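Tape Tricks and Other Small Fixes for the Desk and the Junk Drawer

Posted Thursday, January 2, 2020

Happy new year, everybody! The tree is still up and I have no plans to deal with it until the weekend, but I did finally clean out the junk drawer, and that got me going on this list.
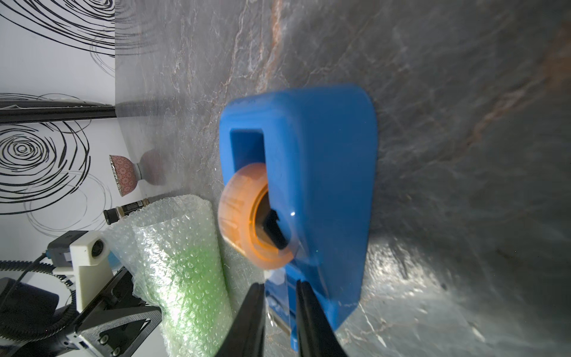

I went through a shocking amount of tape in December. Most of the tips below are about tape one way or another, with a few drawer things thrown in at the end (and one about stamps that I just wanted to get off my chest).

Finding the end of the roll. Stop picking at it with your thumbnail. Run the roll slowly past a lamp and look for the line, or drag a fingertip around it in both directions, because you'll only feel the edge going one way. Once you've got it, fold the corner under, or stick a bread bag clip on it before you put the roll down. I keep a few clips in a jar lid for exactly this.

When the tape splits and comes off in a skinny strip. That happens to old rolls, or ones that lived in the garage. Go back past the split, lift the whole width with the flat of a butter knife, and pull off one full turn and throw it away. If it still splits, a few seconds with a hair dryer on low will usually soften things up. Keep the dryer moving! I once left it in one spot and ended up with a gooey roll and a burnt smell in the den.

Cleaning a dispenser. Dust and paper lint collect along the cutting edge, and then the tape tears crooked. I use an old toothbrush with a little rubbing alcohol, always brushing away from the teeth and never across them. Take the roll out first. If the dispenser slides around when you pull, wash the bottom with dish soap, dry it well, and try again before you go buying a new one. A scrap of rubber shelf liner underneath works too.

Sticky residue on glass jars. Cooking oil and baking soda, mixed to a paste, left on while you do the dishes. Wipe, then wash with hot soapy water. My neighbor Pacita Estrella swears by plain mayonnaise, and I tried it on a pickle jar and it did come clean, but I couldn't get past the smell. For plastic, go gentle and test a hidden spot, especially with alcohol.

Tape on painted walls. Pull it back flat against itself, slowly, and warm it first if it's been up a while. We had party streamers up in the hallway from May until Thanksgiving (don't ask) and I only lost one chip of paint, right by the light switch.

Labels that stay put. Write on paper, cut it out, and lay a wide piece of clear tape over it with a good margin all the way around. Rub the edges down with the back of a spoon. I've got spice jars I did this way when we moved to Havden and they've been through the sink I don't know how many times. Hand wash only though, the dishwasher will have them off in a week.

Screws and small parts. When I take something apart I lay the screws on a strip of tape, sticky side up, in the order they came out, then fold a second strip over the top. Danilo Buenaventura down the street taught me that one when he was helping me with the cabinet hinges, and he writes on the tape which hole is which. I'm not that organized, but I should be.

Drawer dividers for nothing. Cut down cereal boxes. Measure the inside height of the drawer first and cut a hair lower than you think, or the drawer will jam and you'll be fishing in there with a ruler. Cover the cut edges with tape so they don't fray. Mine took six boxes and we ate a lot of cornflakes.

Rubber bands. They go brittle in a warm drawer. I keep mine in a sandwich bag with the air pressed out, in the coolest drawer we have, and toss any that look cracked when I stretch them.

Stamps. I found 13 loose ones stuck together at the back. Put them in the freezer in a bag for a few hours and then slide a thin knife between them. I got nine back in usable shape, which paid for my coffee!

Next time I'm doing the hall closet, if I can get the door open. If you have a good way of storing wrapping paper that doesn't involve under the bed, leave it in the comments, because I have some 70 feet of snowman paper and no place to put it.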